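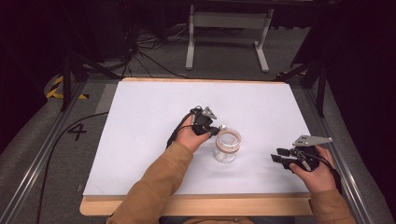
Bukero Pocket Book of Dialect Words
Paperback, 126 pages
Published by Praltell
Price: 13 pounds
In stock

Most dialect books sold in gift shops are the same book with a different county on the cover. We've stocked a fair few of them and we know how it goes. A word gets copied from one list to the next, nobody checks whether it was ever said in the place it is meant to come from, and twenty counties end up claiming the same name for a woodlouse.

So we were slow to take this one on. Praltell sent us the first printing in August and it sat on the desk for a good while. Having now read it from end to end, we think it is better than most, and we've tried to say below where it is and where it isn't.

What's in it

There are 269 entries, set out from A to Z. Each has the word, a plain meaning, a rough guide to how it is said, and a sentence showing it in use. The older words carry a small star, meaning the compilers found them only in written sources and did not hear them from a living speaker. We wish more books did this. Quite a lot of entries have the star, more than the back cover would lead you to expect.

There is a section at the back on greetings and forms of address, and another on words for weather, mud and being tired. The mud pages are the best in the book. The short chapter on insults is tame.

What the cover says

The cover says "the words you'll hear every day". We doubt it. You may hear a handful of them if you stand in the right queue for long enough, and the starred ones you won't hear at all. The cover also calls the book "the complete guide", which no book of this size could be. Praltell have told us the wording will stay as it is for the next printing.

The sayings are a mixed bag. Some are plainly local. Others, such as "were you born in a barn", are said from one end of the country to the other, and we can't see what they are doing in here. The notes on where words come from should be taken with a pinch of salt. Several put a word down to Norse settlers with nothing to back it up -- a habit of this sort of book, and one we had hoped to be spared.

The say-it-aloud guide

Pronunciation is given in ordinary letters and not in the signs used by language scholars. That makes it easy to read and fairly hard to trust. If you already know the accent you won't need it, and if you don't, "oo" could mean three different sounds. The Avance edition comes with a sound download of 200 words read by local speakers and is the one to get if you care about this. It costs more and we only order it in on request.

Size and binding

Fits a coat pocket. The binding is glued, and our shop copy has started to go at the mud pages, though it has been handled a great deal. The print is small. Readers who need larger type should ask us about the Kong hardback, which has the same text without the section on greetings.

Who buys it

Mostly people who have moved away and want something for a parent. If the parent grew up in the county, be ready for them to disagree with a good part of it.

Delivery and returns

Sent second class within two working days. Unread copies can be returned within a month. We can't take back copies with corrections pencilled in the margins -- it has happened more than once.

Page last updated November 2022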